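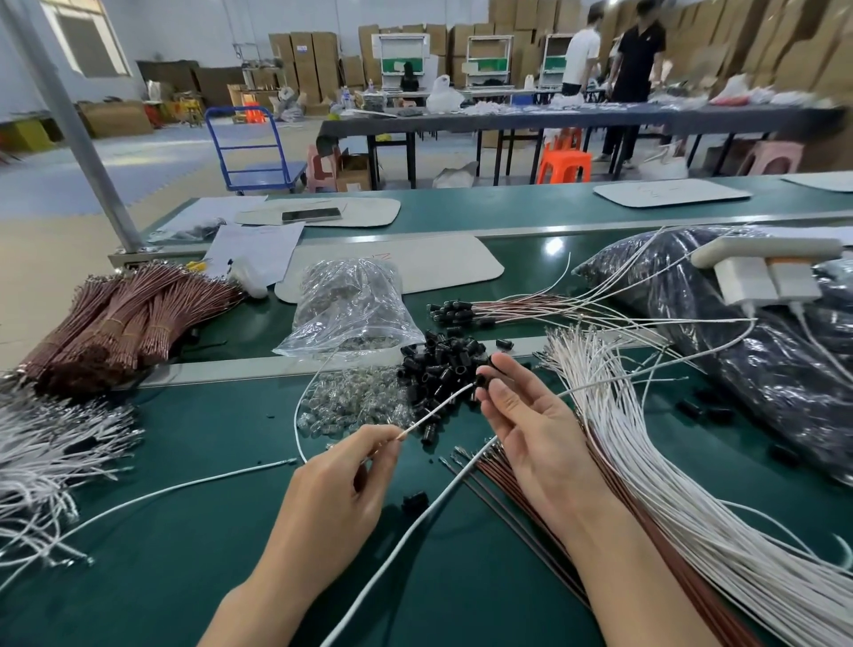 Muvville Open Day

The Muvville open day is a yearly visitors' day at the Ruppert works, where lamp holders are wired by hand and the firm Onar shows off the robot arm it hopes will one day lend a hand. I've been to 2 of them now, so I've ended up writing most of this entry (Marloes Van Rooij did the bit on getting there, which has its own page).

History

The first one was held in February and hardly anyone came – it was freezing! The one most people remember was on 09/09/2023, when Babak Hosseinzadeh from Onar brought the arm, called Planunach, and let us stand quite close to it.

The demonstration

You start at the benches, and I'd say don't rush this part. Getting a thin, floppy wire into a little black sleeve looks like nothing until you have a go, and I was hopeless at it. Ffion Probert, who trained on the line, told me wire is the hardest thing you can ask a robot to handle because it never lies the same way twice.

Then it's over to Planunach, which was set 91 sleeves to fill and managed 90. We all cheered, and poor Babak went pink and started hunting for the last one under the table.

Visiting

Entry is free, but you do need to book with Diễm Kim at the front office. Wear flat shoes, and tie long hair back if you want a turn at the bench. Tea is in the canteen afterwards.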